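Tags: Student Projects, Robotics Club, Interviews

Bagging groceries, the hard way

Saturnino Sotomayor would like it known that he worked a checkout lane for one summer and was never this bad at it. He now runs the evening robotics club in Toledo, where the project since May has been to get two robot arms to put snacks in a paper bag. The students call the project Rurero. He has asked what it means and been told it's a long story.

"People hear robotics club and they want to see something fight," he says. "We have crackers."

The crackers were Ainhoa Echevarría's idea. She is in her second year with the club and picked snack bags as the test objects, against advice. "A box is a box," she says. "You grab a bag by the corner and now it's a different shape, and the thing you measured is gone." She drives the arms through each run herself before any code gets a turn. The team wants 200 good runs. They have 40. 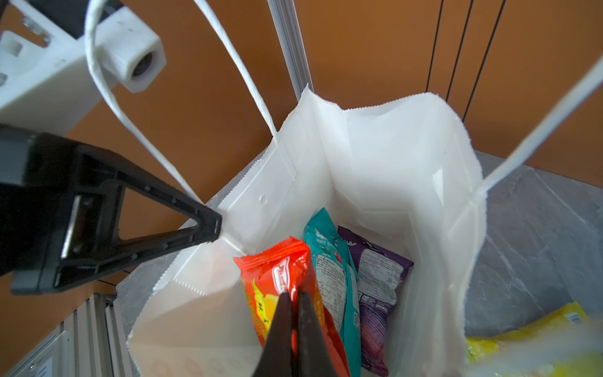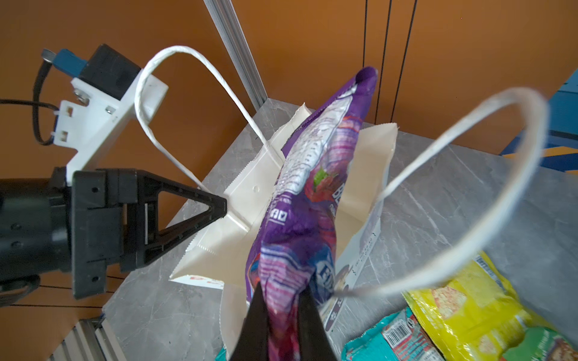
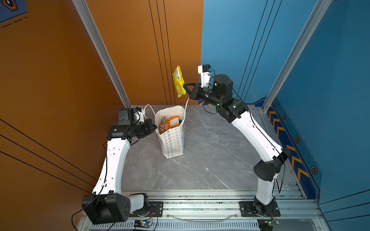

Packing practice at the club's bench, with two views from the gripper and one of both arms.

The shopping bag, she says, is worse than the snacks. The handles go wherever they like, and a fingertip that catches one can take the whole bag for a ride. Echevarría spent most of an evening on handles alone. "I dream about them," she says. "Not good dreams."

Would tape help? "Tape would help," Sotomayor says. "Then somebody would have to go to the store and tape everyone's handles."

He is strict about what makes a good run. The packages go in, the bag stays up, and nothing gets crushed — a rule brought in after an incident with some wafers that he describes only as educational. Failed runs are kept too, in a folder named Emon, after a former member's cat.

The club has 16 members and one workcell, so there is a sign-up sheet, and there are feelings about the sign-up sheet. Slots run 10 minutes. Echevarría's name is on it a lot.

I asked her what comes after snacks. "Eggs," she said. Sotomayor said no.

Last updated: May
Contact the editors | © Drirent Student News | Back to top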